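Skitham Table Handling Set: Data Card and Equipment Planning Notes

Maintained by the Mahawong equipment planning office. Questions about the contents should be sent to the office by way of the Skitham project page.

Purpose

The Skitham set was assembled to support a purchasing decision. Mahawong intends to equip its sites for the collection of table handling recordings, and the planning office required a sound basis for choosing between hand-held gripper tools and a fixed arm. The recordings, the cost sheets and these notes are kept together so that later buyers can see what was considered and on what grounds.

The set may also be used for training and testing, subject to the limits given further down.

Contents

recordings/ contains 348 episodes, each in its own folder.
costs/ contains the budget sheets for the three options.
forms/ contains the loan form, the charging log and the incident form.
CHANGES.txt lists corrections made after first release.

Of the 348 episodes, 149 are table clearing or sorting and 62 involve cloth. The remainder cover shelves, drawers and bags. An episode is counted once, under its main task.

Options considered

Option A: five hand-held gripper tools, purchased outright, with one spare set of finger pads for each tool.
Option B: one fixed arm on a wheeled base, leased from Plellmont.
Option C: two hand-held tools now, with the arm deferred to the following budget year.

The office recommended Option A. The arm offered steadier motion, but the lease did not include transport between sites, and most of the intended work is in shared spaces where equipment must be carried in and out on the same day. Option C was costed in full and remains on file should funding be reduced.

Budget lines

Buyers are asked to enter each of the following as a separate line. Earlier requests folded several of them into a single "accessories" figure, which made comparison between sites very difficult.

Tools and mounting plates
Finger pads and fasteners
Cameras, lenses and lens covers
Storage cards and backup drives
Batteries and chargers
Carrying cases
Operator training time
Site hire and insurance
Props for handling, including replacements

Finger pads are treated as a consumable and must not be entered as capital. Operator time is the largest recurring cost in every option. It should be estimated from the number of episodes planned, with a separate allowance for set-up and pack-down.

Props

Small household and personal articles are suitable and need not be costly. A site should hold a mixture of soft, flat, boxed and cylindrical articles. Cloth should be budgeted in more than one weight and colour.

Sites

Public and semi-public seating areas are acceptable where the operator of the building has agreed in writing. Lighting, floor finish and furniture are to be left as found. Bystanders who appear at a distance are dealt with under the privacy section.

Table work, cloth and small articles on a round table:
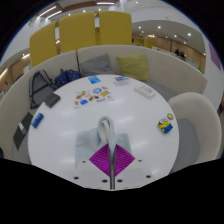
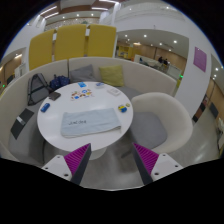
Delivery and acceptance

Tools ordered through Gumier are delivered to the central store and checked before release to a site. The check covers finger travel, pad seating, camera focus and the fit of all fasteners. A tool that fails any part of the check is returned within the supplier's return period and is not to be repaired locally.

Payment is authorized once the acceptance form has been signed and a short test recording has been filed with it.

Privacy

Faces, name labels and screens that can be read are to be blurred before release. A site that cannot complete this work itself should add it to the budget as a service.

Known limits

The episodes were recorded by a small number of operators, and grip habits will be uneven across tasks. Cloth episodes are fewer than table episodes. No force readings are included. Cost sheets exclude tax and reflect the prices quoted when the request was prepared in October; they should be quoted afresh before any order is placed.

Use and citation

The recordings may be used within Mahawong and by its partners. Cost sheets are internal and must be removed from any copy sent outside. Please cite the set as "Skitham Table Handling Set, Mahawong".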